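# sotum-cloth

Hand-held gripper demonstrations of people handling a small cloth, plus the training configs for our Nimmont policy. The question was whether wiping skills learned from human hands survive the move to an arm. The answer so far is "sort of."

## What's in it

- 500 demos, two grippers per demo, wrist view from each
- 32 held-out demos for offline checks
- gripper width and pose for every step

Collected in Hastport in February.

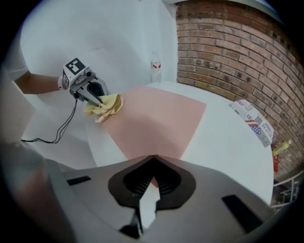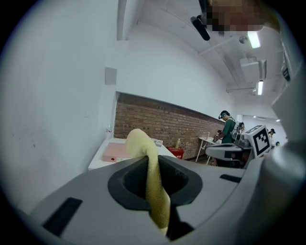

Pose comes from the markers plus visual tracking. Tracking drops out when cloth fills the view, and cloth loves to fill the view. We threw away 21 demos for this – they're in `rejected/`, in case you enjoy that sort of thing.

## Results

Training for 2000 epochs was no better than stopping early, a lesson we paid for in full. The policy grasps well and lets go badly. Random crops helped a bit. The Kozłowski smoothing filter made the plots prettier and the robot no smarter, so it's off by default.

## Known issues

- Left and right are swapped in `meta_old.json`. Use `meta.json`.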